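Community Help > Kitchen and Break Room > Small Appliances

Placement of a two-slice toaster on a shared table

Bulliseo
Our office is preparing written guidance for the break room. A cream two-slice toaster is kept on a white table, and staff carry their toast away on a blue tray. Please advise how much clearance the toaster requires and whether the tray may remain beside it.

Ledon
Please consult the manual first, as the clearance stated there takes precedence. Where none is given, our building requires 6 inches on each side and nothing overhead. The cord should lie behind the appliance, away from the table edge. 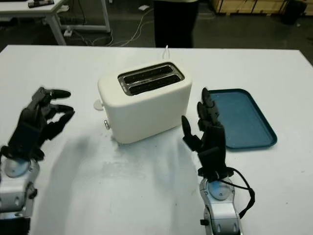 The tray may stay on the same table provided that it does not touch the toaster. Paper napkins and bread bags should be stored elsewhere. Users are asked to unplug the toaster after use and to empty the crumbs every 3 days once it has cooled.

Zoubi
We keep ours next to the sink. No problems to report.

Brondum
The preceding arrangement is not advisable. An outlet near a sink should have ground-fault protection, and the toaster should be kept well clear of the faucet. Our own notice is posted in Room 445 and may be copied on request.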